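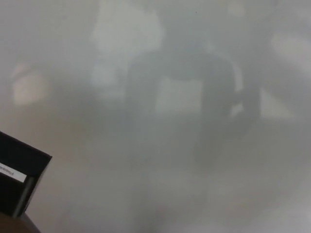

When I moved to Jestness I thought that fog was only weather. In my town we had it maybe in November, in the morning, and by lunch it was gone. In Jestness the fog comes in October and it stays like a guest who did not buy the return ticket.

The first autumn I lost my way between the bus stop and my own door. It is a walk of 200 meters. I passed the bakery, I smelled it, and then I was standing at the wall of the school, on the wrong side of the street. An older woman, Eluned Foulkes, took me home by the elbow. She has lived all her life in Plomach Street and she walks in fog the same as I walk in my kitchen.

She taught me some things. You walk on the side where the wall is. You don't look far, you look at the ground two steps ahead. And you listen — the river is always on the left when you go up, and the pump of the laundry makes a low noise until seven in the evening.

My language has one word for fog. Here they have at least four, and I still mix them. "Haar" I learned from Eluned, for the one which comes from the sea and is cold on the teeth. There is a different one for the thin kind which lies only on the fields, but each person spells it for me in a different way, so I will not write it.

Bus number 12 doesn't run when it is bad. The driver decides this himself, and on Wednesday he decided it at half past six in the morning, when I was already in the shelter with my lunch in a bag. I went back and wrote to my boss at Kadlec. He answered with one word, "Fog?", and I answered "Fog", and I worked from the kitchen table.

I bought a better coat, and reflective bands for both arms. My sister laughed at the bands on the telephone. She is coming to visit after New Year and I have bought the same ones for her, in yellow.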